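Home | Tickets | Knowledge base | Parts | Log in

Search tickets Go Advanced

Ticket 118: Right hand drops basket, left hand does not (same basket)
Product: Griltero five-finger hand, pair
Site: Sutthorpe test room
Opened: April
Status: Closed, with a grudge

What was reported

We are comparing two sets of hands for laundry work, the Griltero pair and the older Azimi two-jaw grippers, on the same humanoid and with the same arms. The Azimis are ugly and slow and have never dropped anything I cared about. The Grilteros have five fingers each and a brochure. The question for this month is whether we can stop using the Azimis for basket handling, and the answer was supposed to be a quick yes.

On the first morning the right Griltero closed on the rim of the wicker basket, held it nicely for a few seconds, and then relaxed, like a guest who has decided they've helped enough. Basket on the floor. We tried it again and got another basket on the floor. The left hand, given the same basket and the same grip command, held it until we got bored.

What I expected: a grip.
What I got: a gesture.

First reply from support asked whether the hand was switched on. It was.

Things tried, in order

1. Swapped the basket for a hard plastic tub. Right hand held the tub without complaint. This made me briefly suspicious of wicker as a material.

2. Restarted the controller. No change. Restarted it again at the request of support, who felt the first restart may not have counted. No change.

3. Recalibrated both hands from fully open. The calibration routine asks you to keep people and objects clear of the fingers and then takes long enough that you forget and reach for your coffee. Both hands passed.

4. Raised the grip force limit on the right hand. It held longer before letting go. I wrote this down as progress and later crossed it out.

5. Swapped the finger pads between hands, left to right. Same fault on the right. So it isn't the pads, and I now know more than I wanted to about the pad screws.

6. Went back to the basket with the washer door open and a folded cloth in the basket, because that is the job, and the job is where the fault shows up. Right hand on the near edge of the rim, left hand open and out of the way.
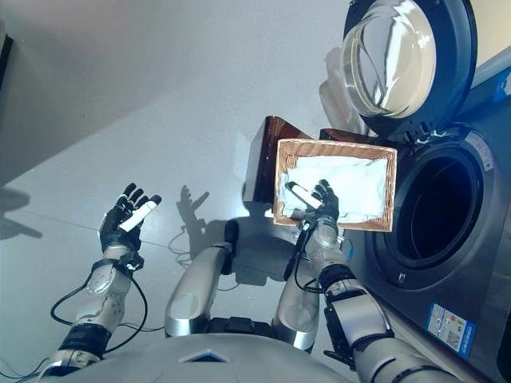
7. Logged finger current during the hold. Finally, something to look at. Current on the right hand climbs as the fingers close, levels off, and then gets cut to the idle value in one clean step. The hand isn't slipping or getting tired. Something is telling it to stop, and it is doing as it's told, which I can't say for every part of this setup.

8. Timed the cut. It comes at the same point after closing, every run, as long as the grip hasn't settled into what the firmware calls "stable contact." Wicker gives a little under the fingers, so the reading wobbles, so contact never counts as stable. The tub is hard and flat and counts as stable right away.

9. Compared settings between the two hands. The stable contact timeout on the left was off. On the right it was on, and set to 300 milliseconds of steady reading or else. I had copied the settings from left to right myself when we mounted the pair, using the "copy all" button. "Copy all" copies 13 settings. The timeout is not one of them.

10. Asked support if "copy all" was meant to copy all. They said it copies all of the settings on that tab.

Why raising the force seemed to help

A harder squeeze packs the wicker down and the reading wobbles less, so now and then the timer got partway to happy and started over. The basket was still going to the floor, it was only taking the scenic route. Please don't fix this fault with force. You will get a hand that works on Tuesday's basket and chews up the next one.

Fix

Open the Advanced tab for each hand separately. Find the stable contact timeout. Either switch it off for soft or woven things or give it a much longer window. Save, then power cycle the hand, since saving alone changes the number on the screen and nothing else. Check it by reading the value back after the restart.

With the timeout off, the right hand held the basket through a full set of runs at several tilts, both with the cloth in and without. We then put the timeout back on to be sure, and down it went. Off again. Holding.

Where this leaves the comparison

For the record, same basket, same arms:

Azimi: holds the rim every time. Can't do much with the cloth once it gets there except pinch a corner and hope. Setup took part of a morning.

Griltero: holds the rim every time now. Much better reach into the basket, and the fingers will follow a fold instead of flattening it. Setup took most of a week, and I am counting the part where I blamed the wicker.

The Grilteros stay on for the next round, which is unloading the drum. The Azimis are going on the shelf by the door, where I can find them quickly.

Requests to the vendor

Rename the button.

Put the timeout in the event log. A line saying "grip released: contact not stable" would have closed this ticket before lunch.

Vendor response: logged as a feature request.

Ticket closed by reporter.

Related tickets
Griltero: thumb creeps inward after long idle
Azimi jaws: squeak at full open
Selemness controller drops the second hand after sleep
Wrist cable catches on elbow at full reach
"Copy all" does not copy all (duplicate)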